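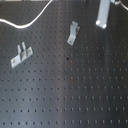

Why not use the hole grid to get your table plane and skip the printed marker, a reader asked under my last post, when you have a perfectly regular pattern sitting right there? Great question, and I ended up spending most of a weekend on it, so now it gets its own page!

The short version: it works, as long as you're picky about which holes you trust. I'm using Skilley for the perception side and Grerken for the planner, same as before.

Step 1. Find the holes

Grab a still from the camera and run the blob finder with dark blobs only. Small area limits are your friend, but remember the far holes look tiny and crowded next to the near ones, so one fixed size won't do. I let the minimum shrink toward the top of the picture. My first try gave me 300 candidates and plenty of them were junk.

Glare is the big pain. A bright streak on a satin black board washes the holes out, and a plain threshold loses them. Switch to a local threshold (window of 41 pixels on my setup) and most come back.

Step 2. Mask the clutter

Brackets and clips have mounting holes too, and those are not on your grid – throw them out now. I mask anything pale gray or white and grow the mask a little. That takes care of the cables as well.

Step 3. Fit the grid

Give the fitter the hole spacing from your board's drawing and let it run 1000 random tries. Keep the best one, then refit using only the holes that agreed with it. I ended up with 111 good ones, spread nicely over the board. If yours all bunch up in one corner, go back to step 1, the tilt will be garbage.

One catch: every hole looks like every other hole, so the grid can slide over by one spacing and still fit beautifully. You need one known point. I touch the tool tip to a chosen hole and type in its row and column.

Step 4. Hand it to the planner

Save the plane as a fixed frame called "board" and point Grerken at it. Then do a slow hover test well above the tallest bracket before you let anything go near the metal.

Next up is picking the loose parts themselves, probably with the Wijaya segmenter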